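Kernitgate control stack – pre-run software checklist
Site: Enau, living room cell
Task: cushion stacking, two arms
Date: Sunday, August 29, 2021

1. Planner build matches the release note. OK
Build 439 on the control PC. The Zevcombe branch is still listed in the launcher and should be removed.

2. Joint and speed limits loaded from file. OK
Wrist speed capped at 50 percent for both arms.

3. Head camera extrinsics current. OK, see comment
Last full calibration was in December. Repeat before the next change of mount.

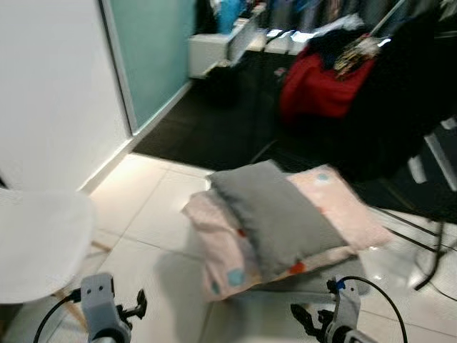
4. Segmentation separates touching soft items. COMMENT
Gray over pink is split correctly. The printed dots on the pink fabric sometimes come back as small separate objects – raise the minimum region size and retest.

5. Floor plane fit. COMMENT
Glossy tiles give holes in the depth map. Fit is accepted if the residual stays under the limit in the config. Ticket 194 stays open.

6. Collision model includes chair and clothing rack. OK
Chair legs are modeled as one box. Acceptable for this task.

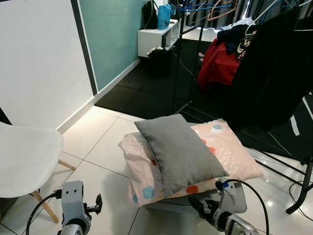 Item 6: chair at left, clothing rack at right, cushions between.

7. Contact threshold for soft goods. FAIL
Left and right arms read different values from the Ruotsalainen driver config. Set both from the shared file and restart the controller.

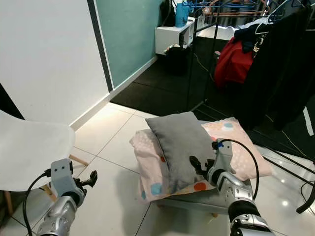
8. Cable margin in the wrist planner. OK
Keep-out radius applied on both sides. Do not reduce it to gain reach.

9. Stop command from the operator console. OK
Tested 2 times per arm, both logged.

Result: hold for item 7. Items 4 and 5 can be closed at the next inspection.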